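storau-paint README

Factory paint names for used cars, matched to plain color words. Green mostly gets its own headaches, see further down. Maintained by Pirjo Laaksonen, scripts by Bent Þorgeirsson. Read the Known problems part before you file anything please.

What's in it

One big table of paint names as dealers type them in used car ads, each with the plain color a normal person would say. Source ads come from the Lapointe dealer feed and the Pridorum classifieds, both with permission. No VINs, no plates, no phone numbers. If you find a phone number anyway, write to Pirjo first, don't open a public issue with the number in it (has happened).

Started as a side table for the Gramow search page, where people type "green hatchback" and got nothing back, as every ad said Deep Fern or Woodland Pearl or whatever. Grew from there. Gramow still pulls it nightly.

Files

paints.csv - the main table
makes.csv - make names and the spellings we fold together
rejects.csv - ad colors we gave up on, kept so that we don't look at them again
fold.py - cleans up raw strings
check.py - run before any pull request
notes/ - Pirjo's notes, mixed quality, some in Finnish

Columns in paints.csv

raw: exactly what the ad said, spaces and all
clean: lower case, punctuation gone, trim words removed
make: from makes.csv, empty if the ad didn't say
year_from, year_to: model years we have seen the name on. Seen in ads, so dealers' mistakes are in there too
plain: the plain color word. Fixed list, don't invent new ones
finish: solid, metallic, pearl, matte, unknown
source: lapointe or pridorum
checked: yes if two people agreed on plain, otherwise no

Commas inside raw are quoted. Encoding is UTF-8. Excel will wreck the accents if you double click the file, import it properly.

How plain was picked

First pass is fold.py, which looks for an obvious word in the name. "Racing Green Metallic" goes to green, done. Works fine for most of it. Everything else goes to a person. Person looks at the ad and the brochure color if we can find one, then picks a word from the list. A second person does the same without seeing the first answer. Disagree, it goes to Pirjo and she decides. She likes gray more than the rest of us do, so expect gray.

Teal is a real word in the list now. Was folded into green before, which made the teal owners unhappy and the green searches worse. If you are on an older copy then your green counts are too high. 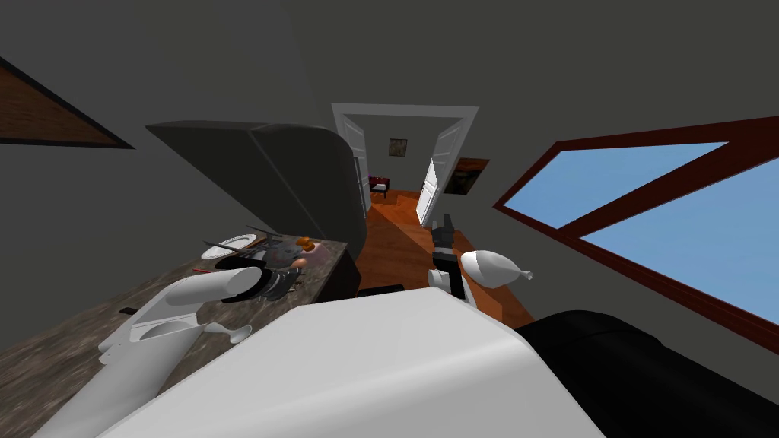 Simulated view: left gripper above the tabletop, right arm reaching forward over the floor.

Using it

Python is all you need, standard library only. Clone, then

python fold.py input.csv output.csv

Input needs a column called raw. Anything else is passed thru untouched. It prints the names it couldn't place at the end, and those are the ones we want to hear about. Paste them in an issue with the make and the model year.

If you only want the table, take paints.csv and ignore the scripts. Match on clean plus make. Do not match on clean alone!! Same name, different makes, different colors. "Mystic" is the worst one, comes out blue, purple and a sort of brown depending on who built the car.

Known problems

Wrapped cars. Ad says matte green, the factory paint underneath is white. We take the ad's word for it. There is no wrap column and Bent doesn't want one.

Two-tone cars. Only the body color is kept, roof is dropped. So a black roof on a cream body is just cream. Annoying for small city cars where half the ads are like this.

Interior colors leak in. Some dealers put "beige leather" in the color field. fold.py catches the word leather and cloth, misses "trim" when it's spelled out long.

Color codes. Some ads have only the code from the door jamb sticker. These sit in rejects.csv until somebody matches them up. 67 of them at the moment, mostly older sedans. Help welcome, it's dull work.

Years. year_from is the earliest ad we saw, so a rare paint can look newer than it is. Don't use this to date a car or to argue with a seller.

Greens that aren't. A few dealers write "green" for low emissions. We threw out the ones we noticed. Electric cars are the ones to watch.

Translated ads. Pridorum carries ads run through machine translation and the paint names get translated along with the rest. "Night Blue" and "Blue of the Night" are the same paint, both rows kept, same plain.

What it is not for

Ordering touch-up paint. Really, don't. plain says red, there are a great many reds, and the shop needs the code off the car. Had an email in January from someone with a very patchy fender. Also not for pricing. We haven't looked at prices and the feed we keep doesn't have them.

Updates

Lapointe rows are refreshed when they send a new dump. Pridorum rows are pulled by Bent's job, which keeps 30 days of ads and then drops the text, only the paint name stays. If the job falls over the table just doesn't change, no harm. Check the last line of notes/log.txt to see when it ran.

Format version is 2. Version 1 had finish and plain in one column, nothing reads it anymore exept an old Gramow script.

Sending changes

One make per pull request. Run check.py first. It complains about unknown plain words, double rows and trailing spaces, fix what it says. Put where you saw the name in the message, a brochure scan or the ad is fine. "I own one" is also fine, if you say the model year.

Don't sort the file. Please. The diffs become unreadable and Bent has to undo it by hand. New rows at the bottom.

License and credit

Table is free to use, commercial too, just name Storau somewhere people can find it. Scripts same terms. Paint names belong to whoever made them up, we only list them.

Todo

split brown from bronze
ask Lapointe about the missing pickup rows
makes.csv has the same van maker under 2 spellings, merge
translate Pirjo's notes on pearl vs metallic
the gold / champagne / beige thing, still open, see notes/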